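Peltora plans second robot bench for its computer teardown line

Peltora, which takes in retired office computers and resells the working parts, has set aside money to add a second two-arm robot bench at its Vrettos shop. The order is expected to go out in July, once the electrical work has been priced.

The shop already has one bench. It works on desktop towers laid on their sides on a slotted aluminum table, with a printed fixture next to the case for small parts such as processors.

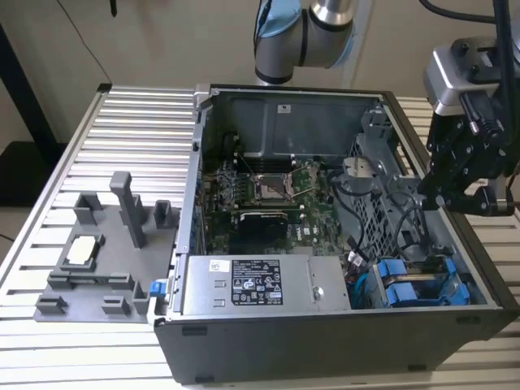

The new bench will use the same table and the same style of fixture, so holders made for one can be moved to the other. Peltora said that was the main reason it turned down a cheaper offer, which came with a closed cabinet and its own tooling.

Supplier Estevow will provide the arms, grippers and wrist cameras. Installation goes to Vorau, the firm that wired the first bench. The contract includes 21 days of on-site setup and training for two operators on each shift.

Peltora did not give a total price. It did say that fixtures, spare gripper fingers and cables are now a separate line in the budget. On the first bench they were lumped in with the arms, and the money ran out before spares could be bought.

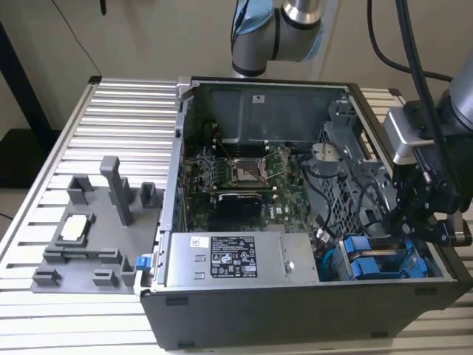 The shop wants to handle 900 towers a month with both benches running, up from 400 now. Laptops are not part of the plan. They will stay at the hand stations, where staff also deal with damaged cases -- bent panels and stripped screws still take a person.

One item is undecided. Cables inside the case are harder to plan for than boards or drives, and the shop is comparing two sets of gripper fingers before it commits to either. Estevow has agreed to hold the price on both until the order is signed.

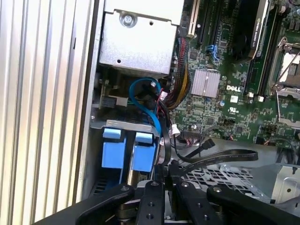
*A wrist camera's view into an open Dell tower at the Vrettos shop.*

Floor space for the second bench will be cleared at the end of the hand stations. Peltora expects to post the operator openings on Monday.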